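Visau Short Course in Space and Storage
Handout 4: Covering and taping a work table
Room 414

Okay, this is the session where we finally get our hands on the tape. Last time I talked far too long about shelving (sorry!) and we ran out of time before the bit everybody signed up for, so bring the tape you were given and wear something you can kneel in.

The idea is simple enough. You take a big flat table, you cover it, you divide the cover into cells, and then every small thing you put down has an address. I got into this years ago when I was sorting parts in the back of the Rezaei shop and kept losing track of which pile was which. A grid fixed that in one afternoon, and I've been taping tables ever since.

Paper first

We use brown kraft paper off the roll. It's cheap, it takes pencil well, and tape comes off it more or less cleanly if you go slowly. The Plaltach roll in the supply closet is 80 centimeters wide, so on most of our tables you'll need two lengths side by side. Overlap them by a hand's width and tape the seam on the underside before you lay the whole thing down.

Smooth from the middle out. You will still get creases, and the ones that bother people most are the ones that show up alongside the tape after you've pressed it down. Pulling the tape tight is what does it: it wants to shrink back, and it takes the paper with it. Lay it down loose and press with the side of your thumb. A few wrinkles are fine — I stopped fighting them a long time ago.
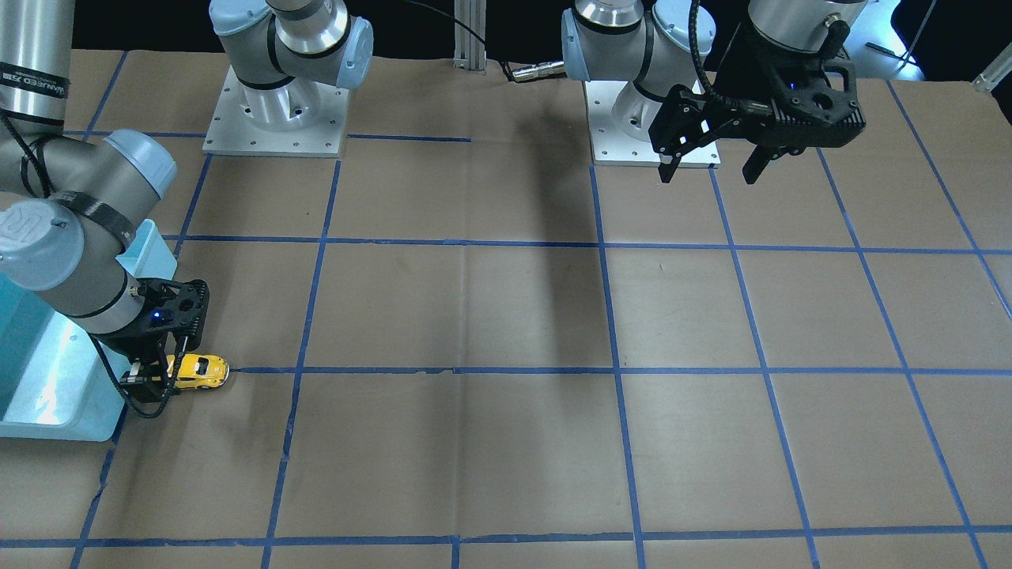
Blue painter's tape is my favorite for the lines. It shows up beautifully against brown, it's easy to tear by hand, and you can lift a strip and lay it again if you catch it in the first few minutes. Masking tape from the Dusto bin works too, but the tan one is so close to the paper that you'll be squinting by mid-afternoon.

Laying out the lines

Start with the line nearest you and work away from your body. I know the instinct is to start at the back! Resist it, or you'll be leaning across fresh tape all the way through.

Do all the long lines first, then the ones that run front to back. Mark both ends of each line in pencil before you unroll anything. If a strip tears partway, leave the gap or patch it with a short piece. You don't need a perfect line to tell one cell from the next.

How big should a cell be? Bigger than you think. For small objects I like cells up to 200 millimeters on the short side, so a hand can get in and out without bumping the neighbors. People always go too small on their first table and then spend the session nudging things back over the line.

Things and their home

Now for the part that links back to handout 3. A cell is where a thing sits while you're working with it, and a bin or tray is where it lives the rest of the time. Please don't mix up the two. Give the tray a fixed spot at one edge of the table, on the side of the hand you use most, and leave it there all session.

Toy cars are great practice objects. They're small, they have an obvious front and back, and they will roll if the table isn't level (check this before you start, I mean it). Pick a bright one so you can find it from across the room.
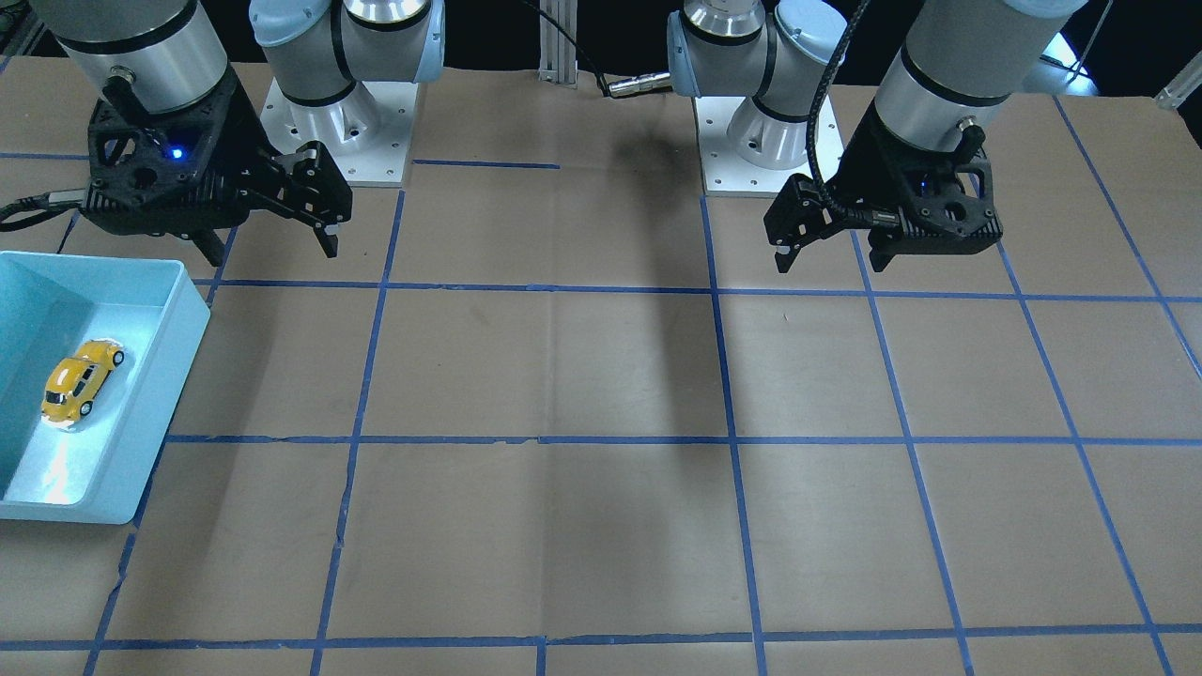

Yellow toy car in its light-blue tray, near the left edge of the taped table.

For your own table, try this in pairs. One person calls a cell, the other puts the object in it with the front facing the way you agreed, then it goes back in the tray. Swap after ten goes. Write down which cells were awkward to reach, and keep the list, we'll use it when we move the lines in handout 5.

Before next time

Read the section on flat storage in the course pack and sketch a grid for a table you use at home. The kitchen table counts. Put the measurements on the sketch, please, including the width of the tape, as that adds up over a whole table.

Leftover rolls go back in the supply closet, top shelf.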